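We use cookies to remember your settings and measure visits. Accept | Manage

Progress report, October 2026
Istow: pose tracking and data tools for two-handed work
Prepared for the Wulmont program office by Hamidreza Najafi

Work this period went into the tracking software and the episode checker. The planner is unchanged from the last report.

Tracking now solves both grippers in one step. The old code ran each side separately and merged the results afterward, which let the two clocks drift apart on long recordings. The new solver reads the faces of each marker cube together and drops any face seen at too steep an angle. When a cube is hidden, the pose is carried forward for a short gap and then flagged as missing. Glare is still a source of false corners, and the filter for it is only partly tuned. 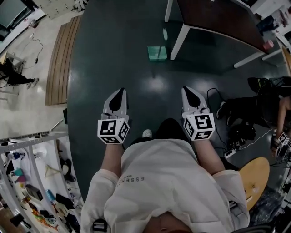

Manipulation Software Team, Starkurau

Each hand-held gripper carries its cube at the base, just above the wrist. We kept this mount for the whole period so that the offset from cube to fingertips would stay fixed in the calibration file.

We have 458 episodes in the store. Of these, 400 pass the checker without edits. The rest have gaps in one or both hand tracks and are held out of training until they are reprocessed with the new solver.

The replay tool now shows left and right tracks on one timeline and can export a bad segment with its log. Export is slow on long files. We plan to move it to a background job.

Two items are open. The time sync patch for Kwok, our recording service, is written but has not been reviewed. The policy code also still expects the old pose format, so a converter is needed before the next training run. Both are due in December. We are not asking for a change to the budget.

Related
Istow: calibration file format, version 2
Kwok recorder: known issues
Previous report: planner tests and logging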